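The Slow Work of Making Examples

At Plameck, a grasping software firm with one long room of desks and a server closet, the week is measured in episodes. An episode is one complete attempt at one task, from the first motion command to the last, stored with the camera views, the joint positions and a label. The current set holds 2,717 of them. Of those, 889 were driven by a person at a controller and the rest were produced by a scripted planner working from known object positions.

All of them were made in simulation. The arm is a model, the table is a model, and the objects exist as meshes with a mass and a friction value attached. The learning system that will be trained on the set has no other source of experience at this stage. If a motion is missing from the examples, the system has to guess at it, and it guesses badly.

The project is called Maddocks inside the company. Its aim is narrow: pick up a slender object, carry it over a flat surface, and put it down at a marked position without striking anything on the way. Slender objects were chosen for a practical reason. A cube can be grasped off center with little consequence. A rod held a little too far toward one end will turn in the fingers when the arm accelerates, and an error made at the pickup shows up later, at the placement, where it is harder to diagnose.

What an operator does

A collection session begins with a reset. The simulator places the objects within a permitted region, picks a surface texture and a lighting setup from a list, and moves the arm to its home pose. The operator then drives the gripper using a hand controller with six axes and a trigger. The view on the operator's main screen comes from a virtual camera fixed near the wrist. A second screen shows the table from above.

The operators have been told to work mostly from the wrist view. The trained policy will receive that view as its main input, and an operator who steers from the overhead screen tends to make moves the policy could not have chosen from the information it has. The early recordings were full of these. The gripper would turn toward an object that was not yet visible from the wrist, and the model trained on those recordings learned to turn at arbitrary moments. A total of 435 episodes were withdrawn once the problem was understood. They have been kept on disk, tagged, and excluded from training.

Once the approach is finished, the operator closes the fingers, waits for the contact readings to settle, and begins the carry. There is a rule about pauses. A hesitation longer than two seconds is trimmed afterward, because a policy that sees many frames with no motion in them will learn to produce no motion. Short pauses are kept. They occur before fine adjustments, and removing them makes the recorded motion look faster and more certain than it was.

At the end of the episode the operator presses one of three keys: success, failure or discard. Failures are kept in a separate pool. Discards are for software faults, a dropped controller connection for instance, and the operator has to enter a code saying which fault it was.

Scripts and hands

The scripted planner is cheap. It knows where every object is, computes a grasp, computes a path, and runs overnight without supervision. Its drawback is uniformity. Given the same starting positions it produces the same path each time, and given slightly different ones it produces a slightly different path of the same shape. A policy trained only on planner output does well until it drifts off that shape, at which point it has no example of how to return.

People drift constantly. They overshoot, correct, come in too low and back up. Those corrections are the part of the hand-driven data that the team considers worth the labor cost. In an internal comparison run in January, a policy trained on the planner episodes alone recovered from a nudged grasp far less often than one trained on the mixed set. The team does not regard the result as final. The two sets were of different sizes, and the nudges were all applied in the same direction.

Noise can be added to the planner to make it wander, and Plameck does this. The wandering is random, though, and a person's errors have structure. Operators tend to misjudge depth in the wrist view, and they misjudge it more on some surfaces than on others. A policy that reads the same images is likely to have similar trouble in similar places, so examples of the correction are most useful exactly there.

Surfaces and textures

Surface appearance takes up more of the schedule than an outsider would expect. The library of table textures is supplied by Colent, a small rendering contractor, and includes plain colors, wood grain, brushed metal, woven patterns and several kinds of stone. The stone textures cause the most trouble. A pale vein can run close to the edge of an object and look, at low resolution, like part of its outline. The simulator does not care, since it works from geometry, but the policy sees only pixels.

For this reason the resets are weighted. Patterned surfaces come up more often than plain ones, and the random generator will not pick the same texture twice in a row. Objects other than the target are placed on the table in most episodes too. In some tasks they are obstacles or placement references, and in others they have no role at all. The policy is expected to work out which is which from the examples.
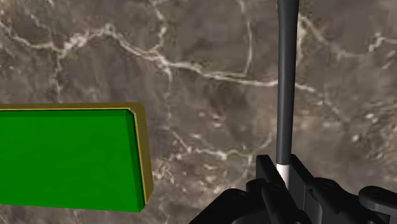
A simulated grasp against a veined marble texture. The fingers close on the white band of a dark gray rod, with a green block to the left.

Where a grasp is held matters as much as whether it is held. Each episode file records the contact points on both fingers, and a checking tool plots them along the length of the object. Collections that bunch up at a single contact location are sent back for more variety. The fingers themselves hide part of whatever they are holding, so the checking tool also reports how much of the target remains visible to the wrist camera during the carry. There is no pass mark for visibility. Low values are simply expected to appear in the set in reasonable numbers, because they will appear in use.

Review

Every hand-driven episode is replayed by a second person before it enters the set. The replay runs at four times normal speed with the label hidden. The reviewer enters a label independently, and if the two disagree the episode goes to a queue. Most disagreements concern placement. An object that ends up at the mark but was released from slightly too high, and bounced, is a success to some reviewers and a failure to others. The written guideline now gives a height limit for release, and the queue has become shorter.

Review of planner episodes is automatic. The simulator can report final positions exactly, so the label is computed. A sample is still watched by a person, which is how the team found that the planner had been sliding objects through a thin collision gap at the table edge and scoring the result as correct. The affected files were regenerated.

Storage is less of a concern than it was. Images are compressed after review, and the raw contact signals are kept at full rate only for the hand-driven portion. What does cost time is versioning. A change to a friction value or a finger mesh makes older episodes slightly inconsistent with newer ones, and there is no clean way to convert them. Plameck freezes the simulator for the duration of a collection round and applies all pending changes between rounds.

Next round

The plan for the coming round calls for another 1,081 episodes, all hand-driven. They will use shorter objects, a wider range of starting orientations and a modified reset that sometimes begins with the object already in the fingers. Starting mid-task lets operators record many more placements per hour, and placement is where the current policy is weakest.

Transfer to a physical arm is scheduled after that, at a test bench operated by Plikbridge, a parts handling company that is paying for a share of the work. The bench has the same gripper geometry as the model but a different camera lens. A calibration routine to account for the lens has been written and tested against synthetic distortion only. The first physical trials will use a plain gray mat, one object and a reduced arm speed, with the stone surfaces held back until the contact logs from the bench have been compared with those from the simulator.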